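Notebook, July – open day, kitchen cell
Visitors from Clostitz and Kivgate, first group in at 10:40

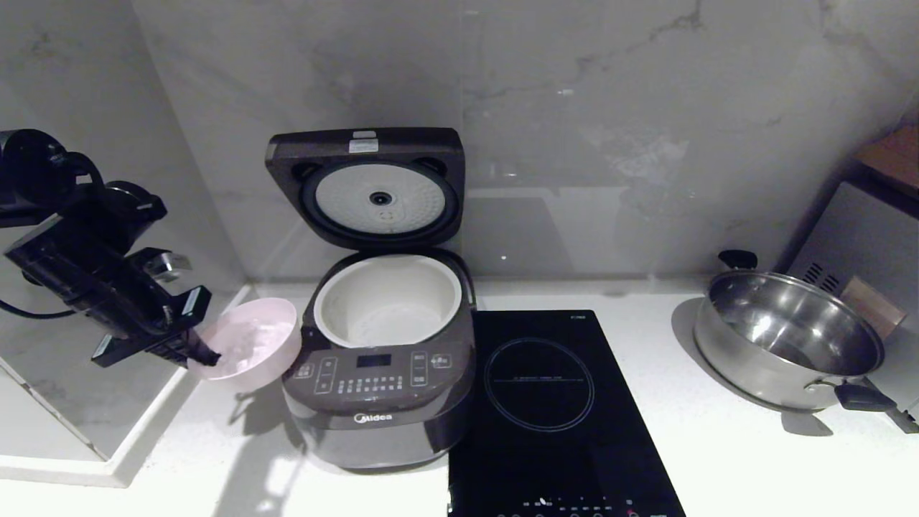

Kept the program short this time: bowl, rice cooker, questions, coffee. Last year's ran to nine stations and people wandered off at station three, me included.

The script was 278 lines as of last night and 176 after I took out everything I'd added in a panic. Speed limit set to 60 percent. Kivgate asked if it could go faster. It can, and it has, and we are down a few bowls. Left it at 60.

Questions from the Clostitz people, for the write-up:
– Does it know what rice is? (No.)
– Can it wash up after? (Also no. Long silence.)
– What happens if you move the cooker? Moved it a hand's width to show them. Arm paused, replanned, carried on. I looked calm, I think.

Grip force is still a compromise. Hard enough to hold the rim when the bowl tips, soft enough that the plastic doesn't fold. Chae pads are better than the old ones but they pick up starch. Wipe between groups, whatever the Trilletti manual claims.

Second group got a replan timeout at 600 ms. Raised it and restarted while someone asked about jobs.

To do: log the wrist temps, find the spare pads, reorder name badges. We ran out and two visitors went around all afternoon as me.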